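Notes on recording demonstrations for utensil sorting

Posted by Meenakshi Dhillon, Tuesday, July 5, 2022

Since April I have been responsible for the household portion of the Treneck demonstration set. I maintain this page in a personal capacity, and the views on it are my own, but several colleagues at Rotusach have asked that the working method be set down in one place. The present post deals with utensil sorting. Cloth folding was covered in the spring and will not be repeated.

The task, as written in our protocol, is short. Chopsticks and other table utensils are to be moved between the tabletop and open plastic containers, using one gripper in each hand. The person giving the demonstration may work in either direction. An episode begins with both grippers clear of the utensils and finishes when they are clear again. Nothing is said about which hand should be used first, and I have resisted requests to add such a rule.

My reasons concern the use to which the recordings will be put. When a person is told to lead with the right hand, the right hand is used even where the left is nearer, and the arm that later learns from the recording acquires the same awkwardness. Our first batch contained 55 episodes made under a strict script. They were tidy to look at and poor to learn from. The policy trained on them reached across itself to collect a utensil that lay beside the other arm, and would wait at the container for a second movement that the script had required and the table did not. The batch has been retained for reference and is no longer used in training.

Hand-held grippers were chosen over remote control for this task after a trial of both. With remote control, the demonstrator sits at the Mittal station and moves a pair of leader arms, and the robot follows. This arrangement has clear merits. The recorded joint positions belong to the robot itself, and no conversion is needed. For heavy objects, and for anything involving a door or a drawer, I continue to recommend it. Chopsticks are another matter. They are thin, they roll, and the demonstrator at the station feels very little when one of them begins to turn between the pads. The usual response is to close the jaws harder, which makes matters worse on a tapered handle. With the gripper held directly, the turn is felt in the fingers and corrected before it becomes a drop.

There is a cost. A person holding a gripper can place the wrist in positions which the robot cannot reach, and does so without noticing. We therefore check each recording against the reach of the arm before it is accepted. Of 521 episodes submitted for utensil sorting, most of the rejections were made on this ground alone. Demonstrators are now asked to stand or sit at one place at the table for the whole of an episode, and to keep their elbows at a natural height. Leaning over the containers to look inside them is discouraged.

The approach to the utensil deserves particular care. Where several chopsticks lie close together at one end and apart at the other, the grasp should be made where there is room for both pads. Demonstrators new to the work tend to aim for the middle of the shaft, as they would with their own fingers, and disturb the neighbouring pieces. This is not an error in the recording, and such episodes are kept if the person recovers. A recovery made calmly and at ordinary speed is of considerable value. What we do not want is a hurried sweep intended to hide the slip.

Placing a utensil in a container is slower than picking it up, and should be allowed to be so. The jaws ought to be opened only when the lower end is inside the rim. The handles may then lean as they please. Attempts to make every piece stand upright were abandoned in the second week, having added time to each episode and taught the model nothing that we could measure.

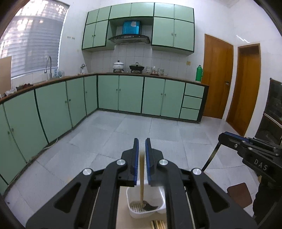
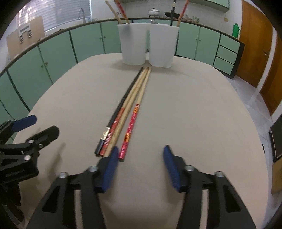
On the matter of surroundings, I would ask that kitchens be left in their ordinary state. There has been a tendency at some sites to clear the counters before recording, and one partner supplied a full day of work against a bare wall. The model must eventually operate in rooms where people cook and keep their belongings. Daylight should likewise be left to vary through the day, provided that the utensils on the table can be distinguished from it.

The target for this task is 1,000 accepted episodes, divided among 3 sites. Norkoria has agreed to take the largest share and will use its own utensils, including spoons of a shape that we do not hold. I have asked them to send a short trial batch before beginning in earnest, so that any difference in how the grippers are calibrated may be found early. The calibration sheet was revised last month. Sites still working from the earlier version should discard it, as the jaw opening was given there in the wrong units.

Questions about the reach check may be left in the comments below. Requests for access to the recordings should go to the Treneck data desk and not to me.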